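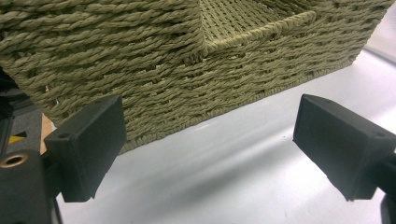
Somebody from the Nelham surgery asked whether we could please stop texting patients at teatime, and I've minuted that as a yes. Reminders will go out at 10am from now on.

Next up, the new booking page. We had 223 online bookings in January, which cheered us all up no end! Sustgate did best, Jõgi is catching up.

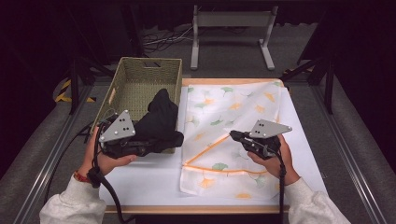 Basket and ginkgo-leaf bag on the work table.

I then went through the Primus quote (longer than it needed to be, sorry all). It covers four sites and we've got five, so I'm going back to them about the price. 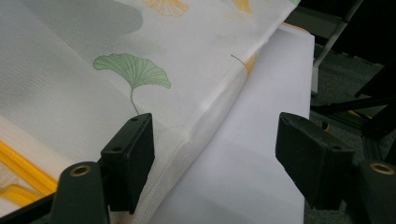
I also said I'd rewrite the cancellation message, as nine patients have told us it sounds cross. Draft to everyone before we next meet.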